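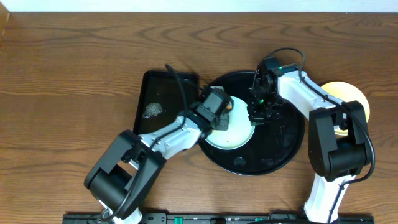 About Fandholm

Fandholm is a community craft school for handweaving and surface textile work. Classes are taught in a former hosiery mill on Jurska Street. The school has 54 enrolled students per term and keeps a waiting list for the evening sections.

Instruction

Courses run for 7 weeks and meet in the evening, starting at 6:30 p.m. First-term students work on four-shaft table looms. Floor looms are assigned from the second term. Warping, sleying and threading are taught before any pattern drafting, and each student winds and dresses a loom without help at least once before moving up. Yarn for the first project is included in the fee. After that, students buy by weight from the school store or bring their own.

Heather MacLeish directs the weaving program. She trained as a production weaver and wrote the threading manual used in all sections. Thaís Portela teaches block printing and resist work and keeps the dye records, which list fiber, mordant, weight of goods and water source for every batch. Students may copy these records.

Open studio

Open studio hours are for current and former students. Looms are booked in blocks of 2 hours. A project may stay on a loom between bookings if it is tagged with a name and an expected finish date. Untagged warps are cut off at the end of term.

Cassim Collection

The Cassim Collection holds more than 106 woven samples with their drafts, filed by structure. Samples can be handled on site but do not circulate. Drafts may be photographed.

Funding

Tuition covers teaching and rent. Loom repair and reduced-fee places are paid from Endow, the school's restricted fund. Applications for reduced-fee places open in May and are reviewed by the two program heads. Forms are available at the front desk.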